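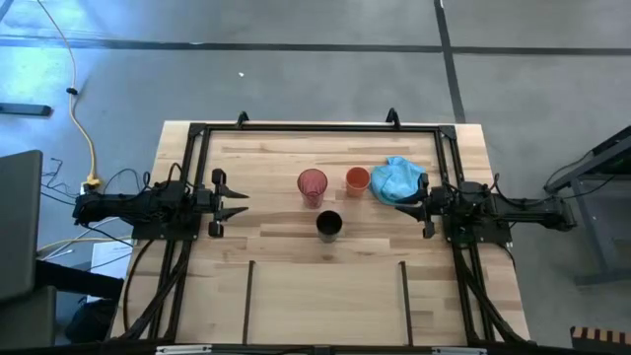

Three cups and the blue cloth on the butcher-block top.

Feb 22, 2024
Aisling Brophy, Dudham bench notebook

Iron gall ink again, batch four. I know I said I'd leave it till the weather picked up, but Fulgencio turned up with a carrier bag of oak galls from the lane behind his sister's and I couldn't very well let them go mouldy! 347 g once I'd picked out the leaves, the twigs and one extremely cross woodlouse.

Crushed them in the old mortar (do this outdoors, the dust gets up your nose and stays there) and put them to steep in rainwater, held at 40 degrees for 16 hours. Batch three was boiled and came out a sort of sulky brown, so I wanted to see what a gentle soak would do. The liquor through the muslin was a lovely clear tea colour, much less sludge than before. It smells like a wet shed, same as ever.

Iron went in next, 60 g of the ferrous sulphate from the tub with the split lid. Cirilo reckons that tub has been open too long and half of it has turned, and there is a rusty crust on the top, so I dug down and took the green stuff from underneath. If the batch fails he can say I told you so. It darkened as I stirred, went purple-grey for a bit and then properly black at the edges of the jug, which is my favourite part of the whole business.

Gum arabic: used the Pomix powder this time instead of lumps. It clumps horribly if you tip it in all at once, so sprinkle and whisk, sprinkle and whisk, and don't answer the phone halfway through like I did. I fished out the worst of the frogspawn with a tea strainer.

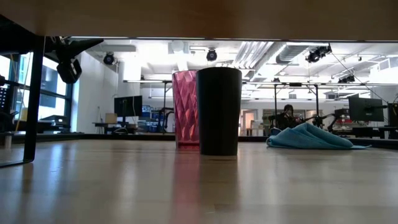 Pen tests next, on the Aerts laid paper and on ordinary printer paper. Steel nib first. On the Aerts it goes down pale grey and darkens while you watch, nice crisp edge, no feathering except where I'd leaned my hand on the sheet. Printer paper is hopeless, every line grows whiskers. Quill was better than I expected, though my quill cutting is still a disgrace (Apolinar, if you're reading, please come and show me the slit again).

Too thin, I think. It ran off the nib in a blob on the downstrokes and ruined a perfectly good capital R. I've left half the batch in a wide dish to evaporate a little and bottled the rest as it is, with one clove in each bottle against mould. Sebastián swears by a drop of spirit instead, so one bottle has that and is marked S on the lid. We'll see who wins.

Things to sort before the next go:

- weigh the gum properly, I lost track after the phone call
- fresh iron, small tub, with a lid that shuts
- put a strip from each bottle in the south window and leave one in the drawer, compare in March
- find out who has the good funnel
- don't use the Flaso bottles again, the caps leak if they're laid on their side, and my apron pocket is now a permanent record of that

Also tried a swatch on a bit of linen. It took beautifully, but iron rots cloth in the long run so I wouldn't mark anything you're fond of.

Dish looks thicker already. Will test it again tomorrow before I top it up.
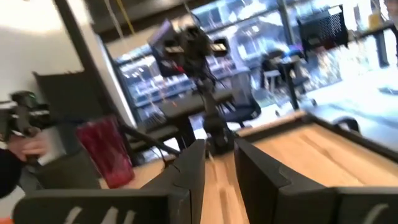 Red cup on the pale wood.

Contact: leave a note in the tray or ask for Aisling
© Dudham bench notebook
Back to top

Recent entries
Batch three, or why you shouldn't boil galls
Cutting quills with Apolinar
Walnut husk ink: first try
Blotting paper, a grumble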